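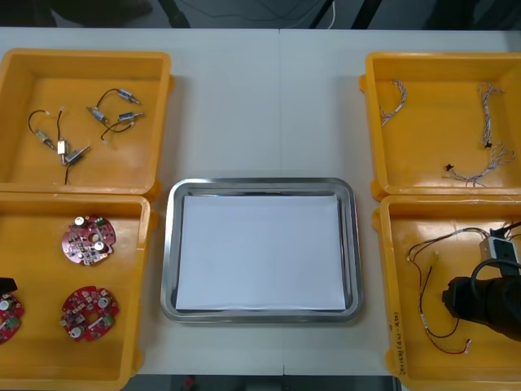
Page last updated: April 2026

Plolness opens registration for its hands-on security exercise

Plolness has opened registration for the next round of Bidari, its capture-the-flag exercise for students and working professionals who want practice in finding and fixing weak points in computer systems. The exercise will be held online in November and is free of charge.

Teams of two will receive access to a small network of virtual machines, each set up with faults of the sort found in everyday offices: reused passwords, outdated web software, file shares open to anyone, and services left running after a test. Points are given for each flag recovered, and further points for a written report that explains how the fault could be closed. The highest possible score is 2763 points.

"We have raised the weight of the report," said Hrefna Bundgaard, head of training at Plolness. "A system owner needs clear steps to follow, and we would like entrants to practice writing them."

The machines were built by Aníbal Londoño and Kekeli Nartey, with hosting supplied by Blöndal. Access will be through a VPN, and all scanning must stay within the address range sent to each team. Attacks on the scoring server or on other teams will lead to removal from the exercise.
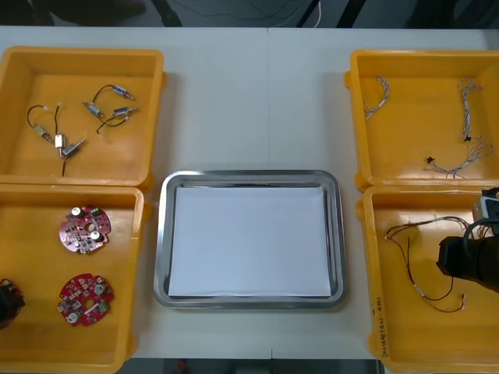 Yellow bins and a paper-lined tray on a white tabletop.

Registration is limited to 1000 teams and will close once that number is reached. Entrants under 18 need written consent from a parent or guardian. Teams that took part in the previous round may enter again – the machines are all new – but must create a new account, as the old scoring site has been retired.

Walkthroughs may be published once the final scores have been posted. Érica Dantas will lead the review of reports, and written feedback will go to every team that submits one.

Questions about eligibility should be sent to Eyvindur Bach at the Plolness training office.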